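Notebook - dough bench, June

Carrying on from the last entry. The Follport starter is back from the fridge and I fed it at 7:40 in the morning, equal weights flour and water. By noon it had doubled and smelled like yogurt, a little sharper than I want for steamed dough.

Flour question still open. We have two bags of the low-protein flour left, one from Kurnard and one from Woldegiorgis. Kurnard takes less water and comes out whiter. Woldegiorgis is easier to pleat but the skin tears if it sits too long before shaping. Shireen Modise thinks the tearing is my rolling and not the flour. She may be right. Her rounds are thinner at the edge than mine and hers did not tear.

Batch A (Kurnard)
Flour 286 g
Starter 35 g
Sugar 9 g
Salt, one pinch
Water by feel, noted on the bag

Mixed by hand, rested under a damp towel, kneaded again until smooth. The dough felt tight at first and let go after the rest. First rise was slow. The room was cool all morning because the window by the flour shelf had been left open. Closed it before lunch and the dough picked up after that.

Batch B (Woldegiorgis)
Same weights. Needed a splash more water before it came together. Stickier on the bench, and I used more dusting flour than I meant to. Some of that ended up folded into the dough and I expect it to show as streaks. Next time oil the bench instead.

Shaping
Let the pieces rest 5 minutes before rolling. Skipping this is what caused the shrinking last month. Pinch the top closed and turn seam down if leaving plain. Proof on paper, covered, until a light press with the finger comes back slowly. I have been stopping too early, and the tight ones split at the side.

Steaming
Start from cold water - Shireen prefers it already boiling, and we have not settled this. Wipe the lid before it goes on. When the time is up, turn off the heat and leave the lid in place for a bit before lifting it, otherwise the tops wrinkle.

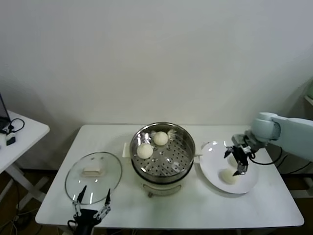
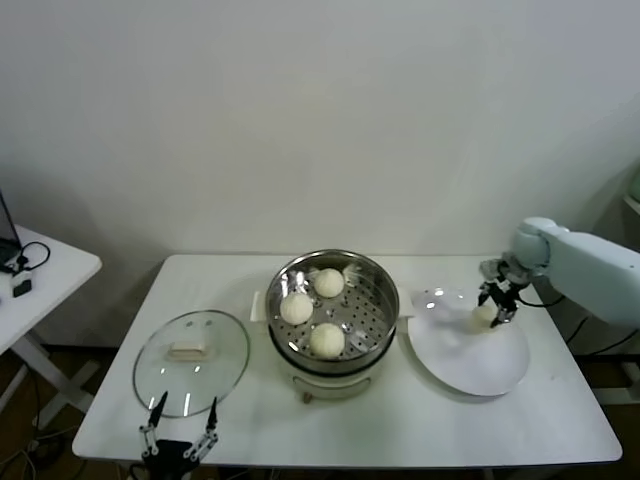
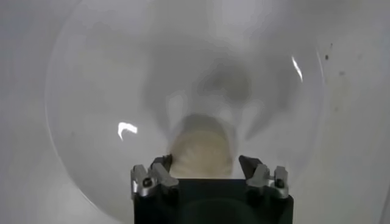
Buns in the steamer basket in the first two.

Starter upkeep
Moved the main jar to twice-a-day feeding until the sourness drops. Kept back a small stiff piece, wrapped, as a spare. The old Clellorgate starter has gone gray on top and has a nail polish smell. Poured off the liquid, took a spoonful from the bottom of the jar and fed it fresh. If it shows nothing after a few feedings I will throw it out and wash the jar.

Labels on the jars are coming off again. Use the wax pencil on the glass.

To do
- Repeat batch B with an oiled bench, and have Shireen roll half of it
- Try a pinch of baking soda kneaded in before shaping, to take the edge off the sour
- Cold start against boiling start, same dough, same day
- Order more Kurnard if the price has come down, one bag only
- Find the small scale. The big one jumps under 10 g and I don't trust the sugar weight above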